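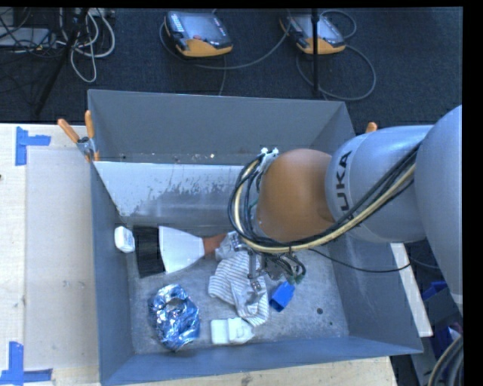 El cajón de metal gris sobre la mesa de madera clara, abierto por arriba.

Cómo limpiar y proteger un cajón metálico usado para guardar herramientas

Por Leire Herrero
Actualizado en junio de 2026

Muchas personas compran cajones metálicos de segunda mano para el taller y después los dejan en un rincón, porque la superficie está rayada o tiene manchas que no salen con agua. Yo he recuperado varios en los últimos años y el procedimiento es siempre parecido. Se necesita una tarde para limpiar y lijar, y otra para pintar.

Qué hace falta

– Un cepillo de cerdas duras y otro pequeño, tipo cepillo de dientes
– Jabón neutro y un cubo de agua templada
– Desengrasante (yo uso el de Ullex, pero vale cualquiera para metal)
– Papel de lija de grano 120 y de grano 240
– Imprimación antioxidante y esmalte para metal
– Trapos de algodón que no suelten pelusa
– Guantes, gafas y mascarilla

Paso 1. Conocer el metal

Antes de comprar la pintura conviene saber qué metal tenemos delante. Pase un imán por una pared lateral y por el fondo. Si se pega con fuerza, es acero corriente en la mayoría de los casos. Si no se pega, puede ser aluminio o algún acero inoxidable, y entonces la imprimación tiene que ser una especial para estos metales. El acero galvanizado también atrae el imán, pero la pintura normal se levanta de él al cabo de unos meses. Me ocurrió con el primer cajón que pinté, en un mes de noviembre muy húmedo, y tuve que quitar todo y empezar otra vez.

Paso 2. Quitar restos pegados

Las etiquetas viejas, las gotas de cola y la cinta adhesiva se ablandan con un trapo mojado en agua caliente, dejado encima diez minutos. Después se raspan con una espátula de plástico. No utilice cuchillas en este momento: la marca que dejan se ve luego debajo del esmalte.

Paso 3. Lavar y desengrasar

Primero se lava con agua y jabón, por dentro y por fuera, y se insiste en las esquinas con el cepillo pequeño. Se aclara y se seca bien. Luego se aplica el desengrasante según las indicaciones del envase, siempre con guantes y con la ventana abierta. Si el último trapo sale gris, hay que repetir. El fabricante suele indicar el tiempo de espera y es mejor respetarlo.

Paso 4. Lijar

Con el grano 120 se trabajan solamente las zonas con óxido o con pintura suelta. El resto se lija con el grano 240, sin apretar, hasta que la superficie pierda el brillo. Si el metal es galvanizado, use nada más el 240 y con mucho cuidado para no quitar la capa de zinc. Los bordes superiores merecen atención aparte, ya que a veces tienen rebabas que cortan; una lima plana pasada en una sola dirección las elimina.

Quite el polvo con un trapo apenas húmedo y deje secar el cajón una hora.

Paso 5. Imprimar y pintar

Dos manos finas quedan mejor que una gruesa. La imprimación se deja secar el tiempo que dice el bote, que en la mía era de seis horas. Para el esmalte recomiendo un rodillo de espuma pequeño en las paredes y un pincel en los ángulos. Empiece por el interior y termine por el borde de arriba, así tiene siempre un sitio donde sujetar.

Entre la primera y la segunda mano espere un día entero. Si hace frío, dos.

Paso 6. Forrar el fondo

Este paso es opcional, pero yo lo hago siempre. Una plancha de goma de 2 mm protege la pintura y reduce el ruido cuando se dejan caer las llaves. Corte primero una plantilla de cartón, pruébela, y solo después corte la goma. No hace falta pegarla.

Preguntas de los lectores

Severino Carrasco me escribió para saber si se puede saltar la imprimación cuando el cajón va a estar dentro de casa. Se puede, pero el esmalte resiste peor los golpes, y en un cajón de herramientas los golpes son diarios.

Otra consulta frecuente es sobre el peso. Un fondo de chapa fina se comba si se cargan 70 kg de tornillería en el centro. Reparta la carga en cajas pequeñas, con las más pesadas junto a las paredes.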